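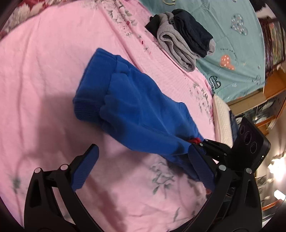 4.3 Demonstrating a folding task with the hand-held gripper

This section applies to operators who record clothing demonstrations with the Sevura hand-held gripper in a home setting. Each demonstration teaches the robot one complete task, from first contact with the garment to its release. Garments should be gripped near an end or a hem where the fabric can be gathered between the finger pads, as with the blue fleece held at one end on the pink sheet, its ribbed cuff lying free at the other. Folded clothes may remain on the bed provided they are clear of the working area.

Before you begin

1. Confirm that the phone is locked in its mount and that the Trendudar recording application shows a full-width view of both fingers.
2. Check that the finger pads are clean and seated firmly. Replace any pad that turns under light pressure.
3. Open and close the gripper 2 times in front of the phone. The application uses this movement to set the finger range.
4. Lay the garments out on the bed. Do not smooth them flat.

Note: Bedding with a strong pattern is acceptable. Do not change the sheet partway through a session, as the session must then be closed and a new one opened.

Recording the demonstration

5. Start the recording and hold the gripper still until the tone sounds.
6. Approach the garment at an even pace. Keep the fingers in view of the phone at all times.
7. Close the fingers on a single fold of fabric and lift until the garment begins to move freely. 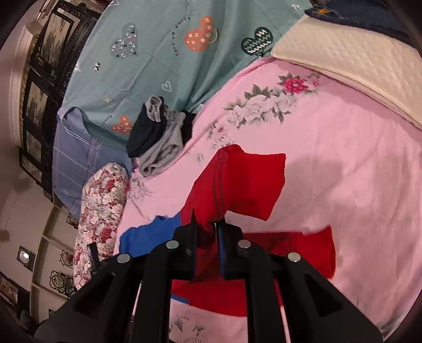

8. Carry the fabric to its new position, lower it and open the fingers fully before moving away.
9. Repeat steps 6 to 8 until the garment is folded. If a grip is lost, pick the fabric up again and continue. Recovered errors are useful to the training process and should be kept.
10. Place the folded garment on the pile, return the gripper to its starting position and stop the recording.

Caution: Keep fingers, sleeves and jewellery away from the gripper linkages while the trigger is in use. Do not use the free hand to straighten fabric during a recording - the robot has no means of copying that action.

Session limits

A session holds up to 49 demonstrations. Operators should rest their wrist between garments and stop if they feel any strain. Recordings are to be uploaded to the Brutumov server before the next session is opened.

Questions about this section may be directed to Yolanda Cusi, Operator Training. Section revised 26/04/2024.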